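February 2020

Slept badly and got up at six. The cough is better than it was but my voice has gone, so I did not ring Olga as I had promised. I wrote to her instead and walked the letter down to the box before breakfast. It was raining a little. I told her about the flat and left out the business with the bank, which would only worry her.

Porridge, then the accounts until ten. The boiler man wants 800 for the new part and the fitting. I had put by 500 and thought that would cover it. I shall have to ask Rami whether he can wait until May for what I owe him on the van. He will say yes, he always does, and I shall feel bad about it for a week.

Karim came over at eleven with the papers from Nimri. He stayed longer than I wanted. His mother is out of hospital and sitting up, eating soup and complaining about the soup. He says she asks after me. I ought to go and see her but not with this chest. He ate two of the buns I was saving and took a third for the road.
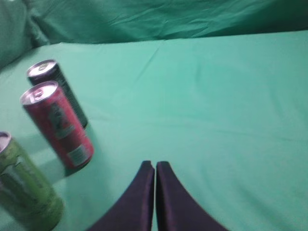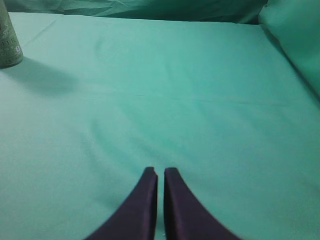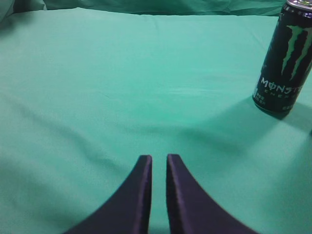
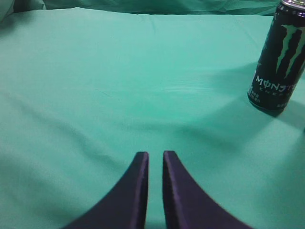

Lunch was the end of the lentils. Afterwards I had a letter from Abla, four sides, the first since Christmas. She has moved out of the house in Dastham and taken two rooms above a chemist. The stairs are steep and the water is brown for a minute when you first turn the tap, but she has a window on to the square and she can walk to work in 35 minutes if she does not stop. She has given up on the choir. She did not say why and I expect there was a row. Her sister is expecting again, and they are not telling their father yet.

She asked if I remembered the summer we all went to the lake and Ashraful lost the car keys. I do remember, though in my memory it was Karim who lost them and Ashraful who walked to the garage. I must ask one of them. Found the old address book in the drawer while I was looking for stamps, and half the people in it have moved. Crossed out a few and then stopped, it was making me gloomy.

Slept in the chair from three until nearly five. Woke with a stiff neck.

Ashraful telephoned at six. I croaked at him and he did most of the talking. His interview went well, he thinks, but they will not tell him for a fortnight. The little one has chickenpox. He has the car running again and it has now done 2187 miles since he bought it, a figure he seemed very proud of. I forgot to ask him about the keys.

Egg on toast for supper. Took the cough mixture at eight and again just now, which may be too soon. The wind has got up and the back gate is banging. I tied it with string last week and the string has gone. Too cold to go out to it.

To do tomorrow: ring the boiler man, write back to Abla, get milk, something for the gate.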